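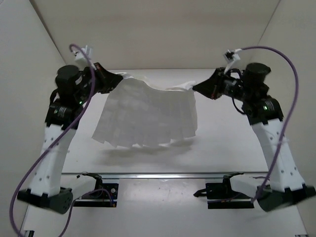
Folding white cloths when you're on your own

morven_m
Evening all. I do the linens for our supper club in Olldale, plain white cloths, and every Friday I have the same trouble. I take the two top corners, pull the edge nice and straight, and then everything underneath drops into ripples, so by the time I bring the corners together I've folded the creases right in. My mother and I used to do it between us, one at each end, and chat the whole way through the pile (I do miss that!). Does anyone have a good way of managing alone?

gijsb
Hello Morven! Corners first is right, I think. Hold it up by the top edge, give it one good snap downward, and let it hang a moment before you fold. Also check your hands, because I always find I've bunched a bit of extra cloth up near one corner, and that pulls the whole side crooked.

Catriona R.
I'm going to disagree with Gijs, kindly. Holding it in the air is where the trouble starts. Lay it on a table or a clean bed, smooth it from the middle outward with your forearms, and fold it there. I did 60 napkins and the big cloths for my niece's wedding in December that way, and my shoulders thanked me.

gijsb
Fair enough for big ones, but for small cloths a table is twice the work!

ihsuan_su
I do a little of both. Hang it from the top corners, lower it so the bottom hem touches the table first, then walk it back toward you and lay it down. Most of the folds fall out by themselves, and you only have to smooth the last few.

morven_m
Oh, I like the sound of that, I-hsuan. Catriona, my table is usually covered in plates by then, but I could clear one end. I'll try it with this week's pile and let you all know how I get on.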